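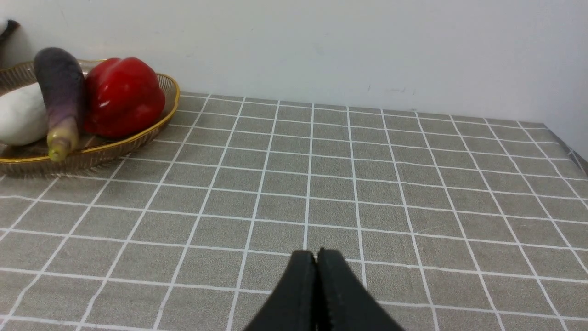

A pepper and an aubergine in a woven basket, with the gripper closed.

Planning for a kitchen robot arm: tips before you spend

Write down the jobs first. Moving vegetables from a basket to a board is one job, and cutting them is another. Sellers such as Cluldale price them separately.

Set a ceiling. Ours was £2000 for the arm, plus £200 for spare fingers and a second power supply. Keep £100 back for delivery and fixings.

Measure the table, then the reach. An arm that can't get to the far side of a basket will annoy you every day.

Try it on your own food. Aubergines are long and smooth, peppers have lobes and bruise if squeezed. Ask for a trial with both. Grirnis lends a demo unit for 20 days and takes the deposit by card.

Check the tablecloth. A cloth that slides will take the basket with it, so clip it at the corners or do without. A printed grid is handy for putting the basket back in the same place.

Ask what the fingers cost to replace and whether they can be washed. Get the answer in writing.

Second-hand is worth a look. Aminu Ojo bought a used Testasau arm in July and only had to replace the cable.

Don't pay for a service plan until the first year's guarantee has run out.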